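Home | News | Growers | Cellar Door | Visit | Contact

Last updated: December 2025

Duman Winery to Open Second Cellar and Tasting Room in Wuvard

Duman Winery will open a second cellar and tasting room in Wuvard next spring, the company announced today. The building, a former grain store on the edge of town, will hold 42 oak barrels and a small bottling line. It will also be the first place where visitors can taste the winery's dry white made from grapes grown in the Wureck hills.

Until now all of Duman's wine has been made and stored at its original site, where space has been short for several seasons. The new cellar will be used mainly for aging reds. Pressing and fermentation will stay where they are.

"We have been stacking barrels in places barrels should not be stacked," said Oğuzhan Güneş, general manager. "The Wuvard building has thick stone walls and stays cool without much help from us. We looked at newer buildings and kept coming back to this one." 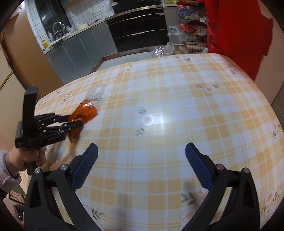

The first wines to be moved will be the reds picked in September. Winemaker Aslı Bilgin said the harvest was smaller than the year before, with thicker skins and deeper color after a dry summer. She expects to bottle around 3000 cases across the full range, with the reds held back longer than usual.

"The fruit came in clean and we did not have to rush," Bilgin said. "The white is ready to drink young. The reds need time, and now we have somewhere to put them."

Grapes for the white come from growers in the Wureck hills who signed supply agreements with the winery last year. Faisal Abbasi, who manages grower relations, said the agreements set a minimum price per ton and allow growers to sell any surplus elsewhere. Two more vineyards are expected to join before the next harvest – both are on north-facing slopes and were replanted recently.
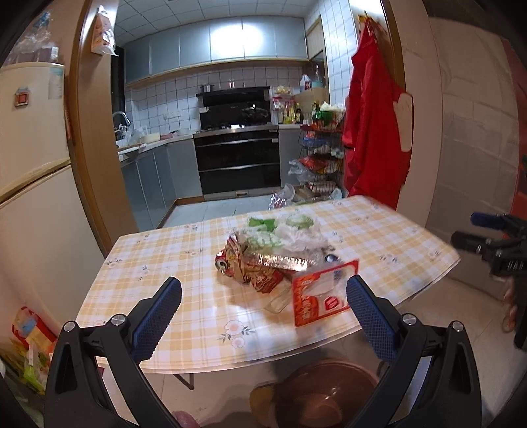

Plisico, the contractor on the project, has finished the roof and drainage. Work on the floor and the tasting counter is under way. The tasting room will seat 30 people and will be open to walk-in visitors in the afternoon. Groups will need to book ahead. There is parking behind the building, reached from the mill road.

Bottles from both sites will be sold at the same prices. Members of the Duman wine club can choose Wuvard as their pickup point once the room is open, and will be contacted by email with the details.

Media and trade inquiries: Umut Sönmez, Duman Winery press office.

Comments (3)

Yavuz Işık
Good to see the old grain store in use again. Will the mill road stay open to trucks during the work?

hillside_red
Are you still making the rosé? Could not find it in the shop this fall.

Marta K.
We booked the cellar tour at the old site last year and liked it. Please keep that one going too – Wuvard is a long drive for us.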